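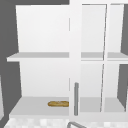
Buscar en el archivo de la lista
Introduzca su búsqueda

Asunto: Re: Presupuesto de Karnside y lo de los recibos
De: Saadet Polat

Hola a todos:

Contesto por aquí para que quede en el archivo, que luego me lo preguntáis por separado y me lío.

> Chanida Limsakul escribió:
> He repasado las cuotas de marzo y me faltan 13 recibos. ¿Alguien sabe si los de Cistholm pagan por su cuenta o van con nosotros? Además, la subvención pequeña (hasta 500 euros) pide la memoria firmada y no encuentro el modelo del año pasado.

A ver, Chanida, los de Cistholm van con nosotros desde que se cerró su cuenta, o sea que sus recibos tienen que salir en nuestra remesa. Yo miraría primero en la carpeta vieja, la que se llama Worna – ya sé que el nombre no ayuda, se lo puso Ruben cuando cambiamos de programa y ahí se quedó. Si siguen faltando, me dices y llamo al banco una mañana de estas.

El modelo de la memoria lo tengo yo, pero en la versión antigua, con el apartado de actividades repetido dos veces. Te lo mando esta tarde, le quitas lo que sobra y lo pasas a firmar. ¡Y pon el CIF en todas las hojas, por favor! El año pasado nos lo devolvieron por eso y casi se nos pasa el plazo.

Otra cosa: en el extracto hay un cargo de 123 euros de Lightfoot que no me suena de nada. Puede ser el seguro de las jornadas o puede ser la renovación de la web, no lo sé. Abrehet, ¿tú autorizaste algo? Si hay factura, súbela a la carpeta compartida, aunque sea una foto torcida del móvil.

Y lo de pedir 3 firmas para cada transferencia lo dejaría para la asamblea, que por correo nos vamos a eternizar – yo con dos me apaño bien.

Un abrazo,
Saadet

Comentarios

Ruben Van Wijk: La carpeta la puedo renombrar cuando queráis, pero entonces se rompen los enlaces de las actas.

Abrehet Negash: Lo de Lightfoot es la web. Busco la factura y la subo.

Tsehay Mamo: A favor de las dos firmas.

Contacto con los moderadores | Volver arriba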